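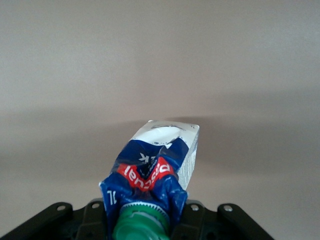
A crumpled drink carton with a green screw cap.

Leltberg District Public Works Program
Progress report to the Regional Development Fund, period to the end of May
Prepared by Stamatia Raptis, program manager

Summary
The Ekness water main is behind schedule and the Kerekes clinic upgrade is ahead. Spending overall is within the approved budget. We are asking for one change to the agreed milestones, set out under Ekness.

Ekness water main
The contractor has laid 900 metres of the new main along the school road. The remaining section, from the bridge to the pump house, was due to start in April. It was held up by the land access agreement at Isberg, where two of the owners wanted the line moved to the far side of their fence. The revised route was signed off by the district engineer and adds no pipe, but the trench now crosses a culvert that has to be rebuilt first. Culvert work began on a Tuesday and was rained out the same week.

We request that the completion milestone move back by one quarter. The contractor has agreed in writing to hold its price.

Households on the old line still have low pressure in the evenings. The tanker run continues, with a 1000 litre tank left at the hall and another 1000 litre tank at the Isberg turnoff. Both are refilled by council staff.

Kerekes clinic
The second treatment room is finished and in use. The waiting area has been painted and the ramp rebuilt to the current access standard. The backup generator is on site but not connected, as the switchboard inspection was cancelled by the inspector and has to be rebooked. The nurse position funded under this grant was filled in March.

Sports ground
Drainage is complete on the lower oval. Turf will go down in spring. The football club has asked for lighting, which is outside the scope of the grant, and we have referred it to council's own capital works list.

Waste and recycling
No change since the last report. Kerbside collection is running to timetable in all the towns.

Next period
Finish the culvert and restart pipe laying from the bridge end. Connect the generator. Call quotes for turf. The audited statement for the first half of the grant will be sent separately once the district auditor has returned it.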